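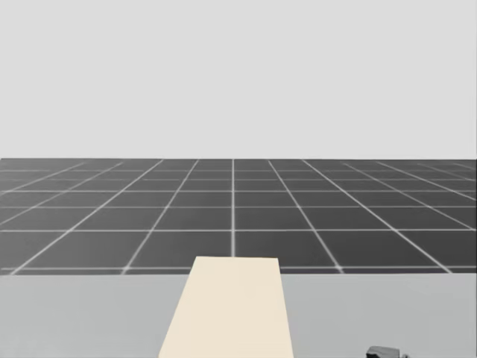 Vol. 9, No. 6

Open Sunday brings neighbors in to try the robot table on a screen

By Verna Kowalczyk
August

Search this site Go

The coffee was already running low by the time Dwayne Holloway got the projector to behave, but the folks who had come out to the Gokatell workshop on Sunday afternoon didn't seem to mind one bit. There were 41 names in the guest book by closing, which is a very nice turnout for a hot day with a ball game on, and a good many of those names belonged to people who had never set foot in the building before.

Gokatell holds an open day every summer, and in past years it has mostly meant standing behind a yellow line while a machine moved boxes. This summer the staff put their practice program, Trillik, up on the big screen and let visitors have a turn at it. Trillik is a simulated workspace, with a pale gray table, a tiled floor stretching off behind it and a cream-colored block in the middle of the table, and it is where the crew tries out a job before any real equipment gets involved.

"People expect it to look like a movie," said Holloway, who ran the demonstration. "I like it plain. If something goes wrong on a plain table, you can find it."

Visitors sat down in pairs, one to a controller, and had a few minutes each to steer an arm over to the block and give it a nudge. It is a good deal harder than it sounds (this reporter can vouch for that, having spent most of her turn going in the wrong direction). Amos Montoya, a retired bus mechanic who came with his granddaughter, said he had spent his whole working life judging distances by eye and still couldn't tell how far away the thing was.

"She got it on her second try," he said. "I'm going to be hearing about that all the way home."

Domnica Nistor, who writes the practice jobs, stayed by the screen most of the afternoon and answered every question put to her, including quite a long one about dishwashers. She said her team will run the same small job over and over, changing one thing at a time, before they are happy with it.

The session was meant to end at 3 but went on well past that, and there was still a little line when Reginald Dvorak came around to collect the folding chairs. He said Gokatell hopes to add a second screen next summer so the wait isn't so long for the younger ones.

Anyone who left a blue water bottle or a child's sun hat can pick them up at the front desk.

3 comments
Shares: 9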